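Home Features Food Travel Letters Archive Subscribe

My Year of Terrible Pickup Basketball

I was 51 when I decided to play basketball again, which my knees would like you to know was a vote they weren't invited to.

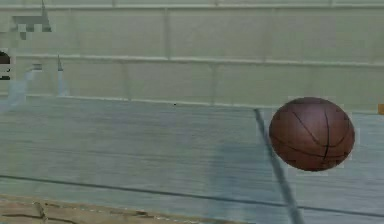
I hadn't played since college, and I wasn't good in college either. I was the kid who set screens and got yelled at for dribbling. But last May my doctor looked over my blood work, made a small humming sound, and asked what I did for exercise. I said I walked the dog. She asked how far. I said it was a small dog.

So I started looking for a game. If you've never hunted for pickup basketball as a grown adult in a small city, let me tell you, it's like trying to join a secret society that only meets at six in the morning. The Y had a game, but everyone in it was 22 and could touch the rim. The church on Macedo Street had one too, except it had moved to a different church, and the phone number on the flyer belonged to a dentist (very nice man, doesn't play).

I finally found my people at the rec center in Clutalstead, a 20-minute drive if you hit the light by the feed store right. It's two bucks at the door. There's a sign-up sheet and a pen on a string, and you write your name down and wait. The first morning I waited through two games and spent the whole time stretching, because I figured if I looked busy I wouldn't have to talk to anyone.

Harish Kotian came over anyway. Harish runs the sheet, more or less. He's 68 and wears goggles, and he has the ugliest set shot you have ever seen in your life. It goes up from somewhere near his hip. It goes in all the time! I guarded him that first day and he scored on me so often that I began to take it personally.

"You're watching the ball," he told me at the water fountain. "Watch my belt. My belt can't fake you out."

I've been watching his belt ever since and he still scores on me, but it's closer.

What surprised me was how much of the game is talk. I don't mean trash talk, though there's a fellow named Trolwood (last name, I've never heard the first) who keeps up a steady mutter of insults aimed entirely at himself. I mean the useful kind. Screen left. I got help. Yours, yours, yours. I work from home, and there are whole days when I say maybe forty words out loud, most of them to the dog. Then I get on that court and somebody I barely know is hollering at me to switch, and I holler back, and I drive home hoarse and happy.

My body took longer to come around. I iced both ankles the first month. I jammed a finger in July and it's still a little fat at the knuckle, so my ring lives in a dish on the dresser now. I bought a pair of shoes, decided they were wrong, and bought another pair, which were also wrong. My husband started calling the hall closet the Hall of Fame. He's been a good sport, mostly, apart from the time I practiced pivot steps in the kitchen and took out a wedge of Stilton he'd been saving for company.

And I got better, a bit. I lost some weight, though less than I'd hoped, because after the game a bunch of us go for pancakes. My doctor hummed in a different key at my last visit. I can run the floor three or four times before I have to pretend to tie my shoe. In October I hit a shot from the corner to win a game to 11, and I would like to say I was cool about it. I screamed. Trolwood gave me a high five on the bad finger.

If you're thinking of trying it, go early and bring a dark shirt and a light one. Call your own fouls but not too many of them. Learn people's names, and eat something first, even half a banana. And if an older guy in goggles lines up across from you, you might as well start watching his belt.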